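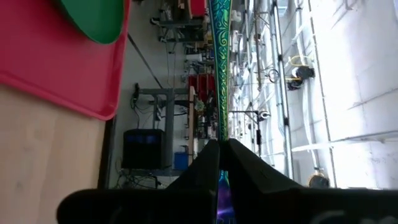 17/07/2026

Spent the afternoon at the Trarnmont framing workshop with Zinhle, who had booked us both in before asking. I went in a bad mood and came out in a middling one. The man running it, Iddrisu Appiah, is a decent painter and I've liked his harbour pictures for years, but I don't see what qualifies him to tell people how to price their work. He has a formula. You measure the height and the width, add them together, multiply by a number you feel comfortable with, and there is your price. I asked what happens if you feel comfortable with a number no buyer does. He said the market would come to me. It hasn't so far.

Zinhle wrote it all down. She has the Venter gallery show in her sights and thinks we should put in two pieces each. The entry fee has gone up again and they take their cut on top, and last time my big estuary picture hung next to the fire door. I said I'd think about it. She said I always say that, fair enough.

After the tea break it was mounts and frames. He passed round some Flolden board, which is meant to stay white for longer than any of us will be alive to check. I have a drawer of the cheap stuff at home and it has yellowed a bit at the bevel, I'll give him that. But the difference in cost is silly for a small drawing, and when I asked whether he was paid to recommend it he laughed and moved on to hanging wire. So I don't know.

Three people bought board on the spot. I bought a pencil.

On the bus back we got on to the Rosport open studios, which is really what I wanted to talk about. The organisers say 1,511 visitors came through in June. I would love to know who was counting. I had my door open both days and saw a woman who wanted the toilet, a family sheltering from the rain and a retired surveyor who told me my perspective was wrong (it was, on the left). Zinhle sold a print and two cards and reckons it was worth it for the chat. If every person who put a head into every studio gets counted each time, you could get to any figure you like. They'll use it to put up the fee next year, you watch.

Back home I got out the estuary picture and worked out the Appiah price with a modest number. It came to more than I paid for my car. Then I did the small onion drawing, which I think is the better thing, and got less than the cost of framing it.

Entry forms have to be in by the end of the month. Must ring Zinhle about sharing her van, and find the receipt for the canvas.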